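I want to write something about vinegar, because in November I threw away a bottle that I should have kept, and I am still a little angry with myself. A thread for people who cook at home and never read the label (I was one of them).

1/ My mother had one vinegar. It was for salad, for pickles and for the kettle. When I moved here I found a whole shelf of them in the store and I always bought the cheapest. For years I thought that all dark vinegar was the same thing with different prices.

2/ Then Francine Dhillon, who lives upstairs from me, gave me a spoon of hers on a piece of hard cheese. It was thick and sweet, and the sour taste came only at the end. I asked where she bought it. She laughed and showed me the same kind I had at home. She had cooked it slowly in a small pan until half of it was gone.

3/ So this is the first thing I learned. A thin vinegar can become a good sauce if you have patience. Low heat, open window (please believe me about the window), and stop before you think it is ready. It gets thicker when it cools.

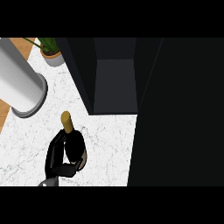
Dark bottle on a white marble counter.

4/ The second thing is the label. Look at what is written first. If it is grape must, the vinegar will usually be sweeter and rounder. If it is wine vinegar, it will be sharper. Neither one is wrong, but they do different jobs in the kitchen.

5/ I use the sharp one for lentils, for red cabbage and for onions that I want to eat the same evening. The sweet one I keep for strawberries, roasted carrots and cheese. On cucumbers I don't like any dark vinegar, the color becomes sad.

6/ About the bottle I threw away. There was something cloudy and soft at the bottom, like a small jellyfish. I thought it was spoiled and I poured everything in the sink. Solange Sawatzky wrote to me later that it was probably the "mother," and that I could have strained it through a coffee filter and used the rest.

7/ She keeps hers in a jar with a cloth on top and feeds it leftover red wine. I tried it 3 weeks ago. For now it smells like nail polish. She says to wait 2 months and not to move the jar, so I am waiting – and I moved it only once.

8/ Storage is simple. Closed, in a cupboard, away from the stove. I don't put it in the refrigerator.

9/ If your family has a dish with dark vinegar that is not a salad, please write it under this post. I already have one for beef and one for beans, and I would like very much to find something for potatoes.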